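Que deviennent les vêtements qu'on ne porte plus ?
Rapport de projet tutoré – groupe 3
Encadrant : Parviz Sadeghi

1. Point de départ

Le sujet a été choisi en septembre, au moment où la commune de Dusomville a déplacé deux de ses bornes de collecte textile. Plusieurs habitants se sont plaints dans le bulletin municipal de devoir aller plus loin, d'autres ont répondu que les bornes débordaient de toute façon. Nous avons voulu savoir ce que les gens gardent, ce qu'ils donnent et ce qu'ils jettent, et sur quels critères ils décident.

Nous étions partis sur une enquête par questionnaire seule. Après la première réunion avec notre encadrant, nous avons ajouté un inventaire à domicile, parce que les réponses déclarées sur ce sujet sont peu fiables : on se souvient du manteau donné l'hiver dernier, on oublie les sous-vêtements passés à la poubelle.

2. Méthode

18 foyers ont accepté de participer. Onze habitent le quartier Sudard, qui est surtout composé d'immeubles des années 1970, et sept le bourg ancien. Chaque foyer a mis de côté pendant six semaines tout ce dont il voulait se séparer, sans rien trier. Nous sommes ensuite passés relever le contenu des sacs, pièce par pièce, avec une fiche commune : type de vêtement, matière indiquée sur l'étiquette, état, défaut principal.

L'état a été noté de 1 (comme neuf) à 4 (inutilisable). Cette échelle a posé problème au début. Deux membres du groupe ne notaient pas les bouloches de la même façon, et nous avons dû reprendre les fiches des trois premiers foyers. Une chaussette seule a été comptée comme une pièce, une paire complète aussi, ce qui est discutable mais simple à appliquer.
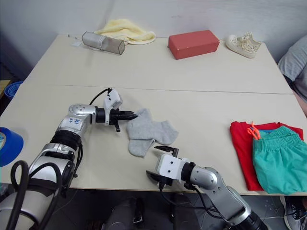 Figure 1 – Chaussettes grises en maille, posées sur une table beige.

Pour les chaussettes, nous avons relevé l'usure au talon et à la pointe séparément. C'est la catégorie pour laquelle les participants hésitaient le plus à nous ouvrir leurs sacs. Une dame du quartier Sudard avait lavé les siennes exprès avant notre passage.

3. Résultats

L'inventaire compte 627 pièces. La première catégorie est celle des hauts en maille fine (t-shirts, débardeurs, sous-pulls), avec 246 pièces. Viennent ensuite les chaussettes et sous-vêtements, puis les vêtements d'enfant, les pantalons et le linge de maison. Les manteaux sont très peu nombreux. Les foyers interrogés les gardent plus longtemps ou les donnent directement à quelqu'un de la famille.

Nous nous attendions à trouver surtout des vêtements usés. Pour les pantalons c'est le cas, l'entrejambe et les genoux lâchent en premier. Pour les t-shirts, la raison la plus souvent donnée est la déformation : col détendu, couture de côté qui tourne vers l'avant, longueur perdue. Les taches arrivent derrière. Plusieurs pièces notées 1 ou 2 sont parties parce qu'elles n'allaient plus à personne dans le foyer.

La question du lavage est revenue dans presque tous les entretiens. La majorité des foyers lave à 40 degrés sans distinguer les matières, et peu de gens lisent l'étiquette après le premier lavage. Les couleurs vives sont celles pour lesquelles on prend le plus de précautions, du moins au début.

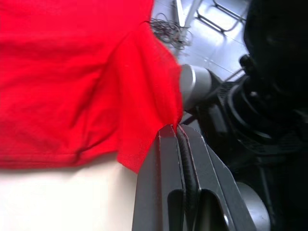
Ces précautions durent rarement plus de quelques semaines. Passé ce délai, le vêtement rejoint le tas commun et il est lavé avec le reste. Une participante du bourg garde une bassine pour ce qui déteint, mais elle nous a précisé que c'était une habitude prise chez sa mère et que ses enfants ne la suivent pas. Nous n'avons pas cherché à mesurer l'effet du lavage sur la tenue des couleurs, cela aurait demandé un protocole que nous n'avions pas le temps de mettre en place.

4. La filière locale

Nous avons rencontré deux structures. L'atelier Grabowska, près de la gare, fait de la retouche et vend quelques pièces remises en état. La gérante refuse les t-shirts : le temps passé sur un col coûte plus cher que le prix auquel elle pourrait le revendre. Elle accepte en revanche les jeans, les vestes et tout ce qui est doublé.

L'entreprise Cimetti collecte pour le compte de la commune. Le contenu des bornes part vers un centre de tri hors du département, où il est réparti entre la revente, l'effilochage et les chiffons d'essuyage. On nous a expliqué que les mélanges de fibres compliquent beaucoup l'effilochage, et que l'élasthanne, même en petite quantité, suffit à déclasser un lot. Or, dans notre inventaire, les étiquettes mentionnant de l'élasthanne sont nombreuses, y compris sur des vêtements vendus comme étant en coton. Une partie des étiquettes était par ailleurs coupée ou illisible – nous avons alors écrit « matière inconnue » sur la fiche.

Nous aurions voulu visiter le centre de tri. La demande est restée sans réponse jusqu'à la fin du projet.

5. Ce que disent les participants

À la fin de chaque visite, nous demandions où le sac irait si nous n'étions pas passés. Les réponses changent selon le quartier. Dans le bourg, on cite la borne de la place, qui est à côté du marché. À Sudard, on cite plutôt le local à poubelles de l'immeuble, où les sacs sont laissés à disposition des voisins. Ce circuit n'apparaît dans aucun document de la commune. Il fonctionne bien pour les habits d'enfant et mal pour le reste, qui finit avec les ordures au bout de quelques jours.

Plusieurs personnes pensent que les bornes n'acceptent que des vêtements en bon état. La consigne affichée dit pourtant que le linge usé est accepté s'il est propre et sec. Elle est écrite en petit, sur le côté.

6. Questions posées à la soutenance blanche

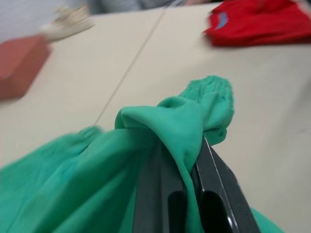

Pourquoi ne pas avoir pesé les sacs ?
Le poids est l'unité utilisée par les collecteurs, mais il donne beaucoup d'importance aux jeans et aux draps. Comme notre sujet portait sur les décisions des foyers, nous avons préféré compter les pièces, chacune correspondant à un choix.

Les foyers sont-ils représentatifs de la commune ?
L'échantillon est trop petit pour cela. Il manque aussi des personnes seules de plus de 70 ans, que nous n'avons pas réussi à recruter.

7. Limites et suite

Six semaines, c'est court, et la période tombait au changement de saison, ce qui a sans doute gonflé le nombre de hauts légers. Il faudrait refaire un relevé au printemps. Les fiches vierges et le tableau de saisie sont en annexe 2, la grille d'entretien en annexe 3. Le compte rendu de la rencontre avec l'atelier de retouche a été relu par la gérante avant d'être joint au dossier.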